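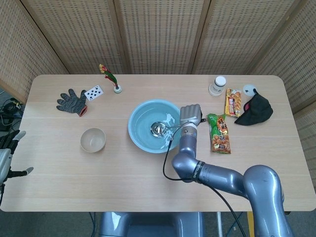 Washing up in a basin: tips for when the sink is out of action

3 min read
14 shares

Kitchen sink blocked again. Second time since June. So it's been basin washing on the table here and I've picked up a few things, writing them down quick before the plumber turns up and I forget the lot.

Get the basin right first. Big one. Bigger than you think. Plastic is fine, kinder on glasses than metal. Rolled rim is better for carrying, thin edges dig into your fingers when it's full. Mine came from Zurnow, the shop by the station, nothing fancy.

Don't fill it on the floor and lift it. Put it where you want it, then fill with a jug. Your back will thank you. Same going the other way, bail half out with a jug before you carry it off.

Order matters more than in a sink, you can't just run fresh. Glasses, then cutlery, then plates, then the greasy stuff. Pans last, always. If you've had curry, wipe plates with old newspaper or bread crusts before they go anywhere near the water. One oily plate and the whole lot is ruined.

Less washing up liquid!! Half a squirt. Too much and you're rinsing all night. I use the Gurkley one, cheap, does the job, but any will do.

Slotted things. Skimmers, fish slices, colanders, the spider you use for chips. Starch and egg set hard in the holes and then you're there with a cocktail stick. Soak 20 minutes in COLD water if it's been in egg, flour or potato. Hot cooks it on. Then warm and a drop of soap, and an old toothbrush from the back, not the front. Push the muck out the way it came in. Rinse, shake, hang up. Never put away flat in a drawer damp, that's how you get the brown spots where the handle joins.

Brown spots already there? Bicarb and water, thick paste, leave for 5 minutes, rub with a soft cloth. Go with the grain on stainless. Don't use wire wool, it leaves bits behind that rust by themselves and you'll think it's the spoon.

Bleach and stainless don't mix, pits it. And never ever bleach with vinegar, I shouldn't have to say it but someone always does it.

Rinsing. Second basin if you have one. If not, a jug poured over the rack with a tray underneath. Tray water can go on the garden if it's not too soapy, roses don't seem to mind, keep it off the salad.

Tables. Wood and water don't get on. Folded towel under the basin if it's your good table, wipe the ring straight away, don't leave it til after your tea. White marks on varnish: a bit of mayonnaise left on overnight, wipe off in the morning. Sounds daft. Worked on ours, not on my sister's, so try a corner first.

Cleaning the basin itself, everybody forgets. Grease line round the inside goes sticky. Dry bicarb on a damp cloth, round and round, rinse. Limescale, white vinegar on kitchen roll, press it on, leave it an hour. Stand it upside down to dry, propped up one side so the air gets in. If it smells it's usually underneath, check there.

Gloves: seperate pair for washing up and for outside jobs. Knitted ones are no good in water, they just hold it. Turn rubber ones inside out once a week and dust with talc. Hole in the left one? Keep the right, you'll be left with 5 rights and no lefts but still.

Change the water when you can't see the bottom. Only rule I stick to. 2 changes for a normal dinner, 3 if there's been a roast.
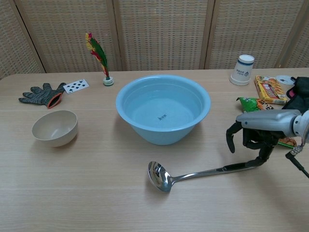 Comments (4)

Trudging_on: We did this for a whole winter in the caravan. Agree on changing the water, but I do cutlery before glasses, standing in a jug of hot while I get on with the rest. Saves time.

mrs_pegbag: cold for egg, YES. My mum drilled that into us. Porridge pans as well

Oldfield77: Does the mayo thing work on oiled wood or only varnish? Got a ring from a hot dish on mine.

Reply from author: only tried varnish, sorry. For oiled I'd rub a bit more oil in and wait. Plumber's been by the way, it was rice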